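The long wait for a plot at Ratville

When the Ratville Community Garden opened its list for new members last November, Karla Carrillo expected a dozen names. She had 41 by the end of the first week, and the garden had two beds to give away.

"I wrote back to everyone the same night," she says. "I told them it could be years. Most of them said to leave their name on."

The garden sits behind the old rail siding on Benavides Street, on a strip of land the council leases out for a token rent. It has 30 beds, a shed, a row of compost bays and a lemon tree that was there before any of the beds. Members pay $152 a year, which covers water, insurance and the mower. The fee went up in July for the first time since the lease was signed, and two people wrote to complain.

Carrillo has kept the list since her own name reached the top of it. She waited three years and four months. In that time she grew tomatoes in polystyrene broccoli boxes on the balcony of her flat, and she still thinks they tasted better than anything she has picked at Ratville. 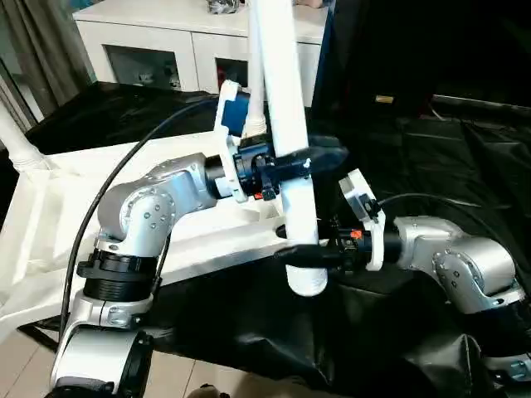

Demand for shared garden space in the district has been climbing for a while. Units have gone up along the rail line, most with a balcony big enough for a clothes airer and not much else. The price of vegetables has pushed some people along. Others simply miss having a yard.

Ekrem Tuncer is in the second group. He grew up on a quarter-acre block and moved into a one-bedroom unit after his divorce. His bed is at the northern end, where the soil is sandy and dries out by lunchtime in summer. He grows long green peppers, silverbeet and broad beans, and he has given up on carrots.

"They come up like fingers," he says. "The dirt's too shallow. You hit ballast from the railway if you go down far enough."

The ballast is a common complaint. The beds were built up with bought soil over the top of it, and the level has dropped every year as the organic matter breaks down. Members top up with compost and sheep manure, delivered by the trailer load each autumn and shared out by wheelbarrow. Tuncer puts pea straw over the lot and waters in the evening.

Not every garden runs the way Ratville does. At Turard, on the other side of the creek, there are no individual beds. Ingrid Iwasaki and a handful of her neighbours started it on the verge outside a row of shops, and whoever turns up to work takes home a share of what is ready. It suits people who can only spare an hour here and there, and there is no waiting list.

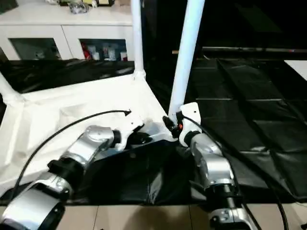
It has its own problems. Zucchini gets picked the size of a pencil or left until it is the size of a boot. Herbs disappear. Last summer someone pulled out a full row of garlic a month early, possibly thinking it was spring onion. Iwasaki put in a second row and a hand-painted sign, and that one made it through.

"With your own plot you can be cross with yourself," she says. "With ours you have to be cross with the whole street, and then you see them at the chemist."

She would still not swap. The Turard garden has pumpkins along the fence, a fig that fruits twice in a good year, and a bench where the bus drivers eat their lunch.

A third model is being tried at Prirkov Park, where Ismail Shehata has divided his full-sized beds into halves and quarters as tenants leave. A quarter bed is enough for lettuce, a few herbs and one tomato on a stake. New members start there and can ask for more room after a full year.
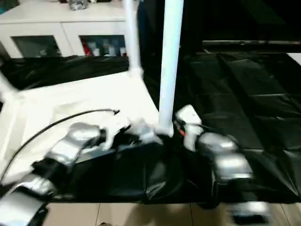
Shehata says the smaller beds have cut down on abandoned plots, which used to be his biggest headache. A new gardener would plant out a whole bed in October, go away at Christmas and come back to couch grass up to the knee. By February they had stopped answering emails. A quarter bed can be weeded in 20 minutes, and he finds people keep at it.

Ratville's members voted on the same idea in autumn and turned it down. Some had spent years improving their soil and did not want to see the beds carved up after them. Tamsin Thibodeaux, who has bed nine, voted in favour and expects it to come back next year. In the meantime she has let the couple at the top of the list use her back corner for kale.

Carrillo has agreed to look the other way on that one. The rules say nothing about sharing, only that the person who pays must keep the paths clear. She is more worried about the lease, which is up for renewal next winter, and about the tap near the gate, which has dripped since Easter.

Ratville is open to visitors on the first weekend of each month. Names for the list can be left in the box on the shed door.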